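Teaching an Arm to Fold a Towel: Project Report
Roxana Cárdenas
2023-09-22

So, towels. When Fidelina Grajales (our project advisor) asked what I wanted to work on for the spring, I said "something with cloth" without really thinking about what I was signing up for. Cloth is awful! A box has a pose. A towel has whatever shape it landed in, and my code had to figure out which part of that shape was a corner.

The plan was to split the software into three pieces: find the towel, choose where to grab and where to go, and then get the arm there without doing anything silly. I wrote the first two. Slamet Majimbun had already written a motion server called Planell for his own project, and he let me build on it, so the third piece was mostly me sending him bug reports.

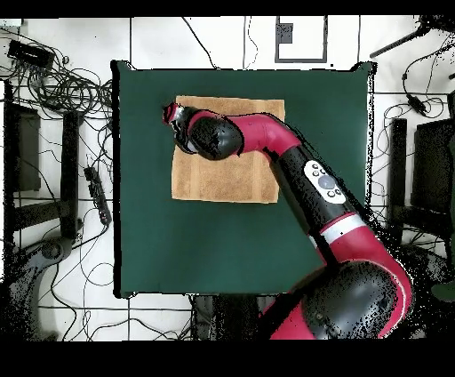
Finding the towel was the part I expected to hate, and it went pretty smoothly. I mask out the green of the table, keep the biggest blob that's left, and fit a four-sided shape to it. The trouble started when the arm was over the table. My mask happily treated the arm as more towel, and the "corner" would slide up the forearm like it was trying to escape. My fix was to project the arm model into the head view using the joint angles and erase those pixels first. After that I padded the erased area by 20 pixels, which covers for the calibration being a little off (it is still a little off, sorry Slamet).

The depth data was a separate headache. Anything with a hard edge comes back full of speckle, so taking the height at a single pixel was a gamble. Now I take the median over a small patch inside the corner, and that one change did more for me than a whole week of tuning in May.

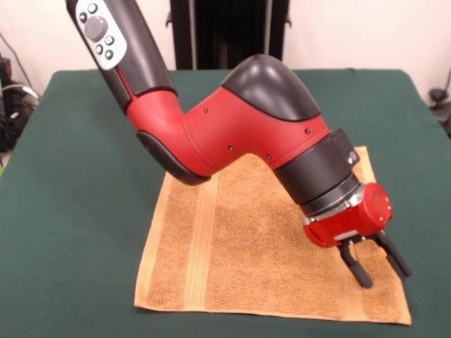

Reading time: 3 minutes

Planning is where I spent most of my time. My first version moved in a straight line from wherever the arm was to the grasp point, fingers open, and it would plow into the terry loops at a slant and push the towel along. The current version goes to a point above the cloth, stops, checks the mask again, and only then comes straight down. It's slower, but I can live with slow.

The fold itself is an arc. Dayana Bermúdez suggested I make the height of the arc depend on how far the corner has to travel, and that got rid of most of my bunching. I also replaced my pile of nested if statements with a small state machine. It has 5 states, and each one writes a line to the log when it starts and when it ends. If you're doing a project like this, please do the logging first! I did it last and had to rerun everything.
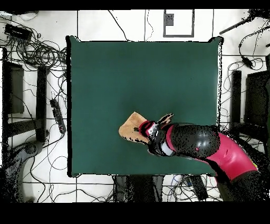

Head camera view with the gripper down on the folded cloth.

For the final test I ran 29 folds with the same settings and saved the logs for all of them. The failures I looked at mostly came from the release. The fingers open, one of them catches a loop, and the corner comes back up with the gripper. Xiaoqing Ye thinks a tiny sideways wiggle before lifting would help, and I have a branch with that in it, but it isn't tested enough to report on.

Other things still on my list: the green threshold is hard-coded (a green towel would be invisible, ha), the arm model I use for erasing leaves out the cables, and the re-check above the cloth times out after a fixed wait even when the camera is just being slow. I'd like to fix the timeout first. The code and the config files are in the group repo under the towel folder, and the readme has the order to start things in. Start Planell before the vision node or it will sit there waiting forever.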